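Keeping dried seaweed crisp (and finding it again)

I go through a silly amount of dried seaweed. It goes in soup, on rice, over a fried egg, and once in a batch of scones that I won't be repeating. For years I kept it wherever there was a gap in the cupboard, opened packets folded over and held with a clothes peg, and every October when the kitchen got steamy I'd find the lot had gone bendy.

So now it all has a proper place, and the place is a plastic tub. Nothing posh. The cloudy white sort with no lid will do, so long as you can see roughly what's in it from the side and it's wide enough to get your whole hand into.
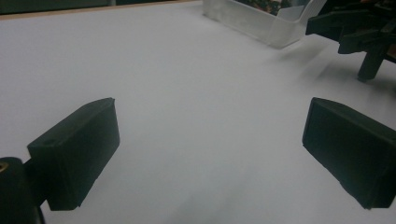
Before you put anything in, wash the tub in hot soapy water and then leave it upside down overnight. A tea towel isn't enough, I promise! The corners hold on to drips and dried food will find every one of them. Mine had been living under the sink with the dusters, so it got two washes and a good sniff.

Next, clear yourself a bit of table. I put down a big sheet of white paper first (lining paper off the end of a roll is perfect) as dark flakes show up on it beautifully and you can fold the whole thing up and tip the bits in the bin afterwards. My friend Athina Kontogiannis uses a bedsheet, but then you've got to shake it out of a window and I'm on the ground floor.
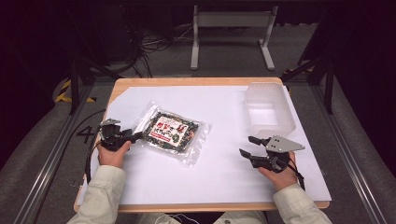 Unopened packets can go in as they are, label facing you. If you can't read the label, and I can't with half of mine, stick a bit of masking tape on the back and write what you use it for. "Soup, a pinch" is more help to me at 6pm than the right name would be. Go easy on the pinch, too, as the flaky kinds swell up like mad in water. I once put in a handful and had to eat it with a fork.

Sealed packets I like to keep in a second clear bag, laid flat. It's a bit of a faff, but once you've cut the inner one open you've already got something to close it up in. Press the air out with your palm, fold the empty end under and put it back in the tub.

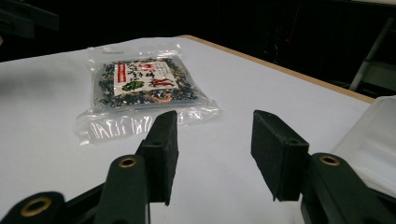

Mirkel Kitchen Club: Store Cupboard Team

Opened packets go at the front and new ones at the back. Keep the tub away from the kettle and the hob, and out of the sun if you can, or the green goes a sad sort of brown. Top shelf is fine if you're tall. Loukia Mitsotakis-Vlachou keeps hers in the drawer with the tea and has had no trouble, apart from one very odd cup of tea.

If a batch has gone soft, try a dry frying pan on a low heat for a minute, shaking it all the time. Let it cool right down before you bag it again. Anything that smells musty should go straight out.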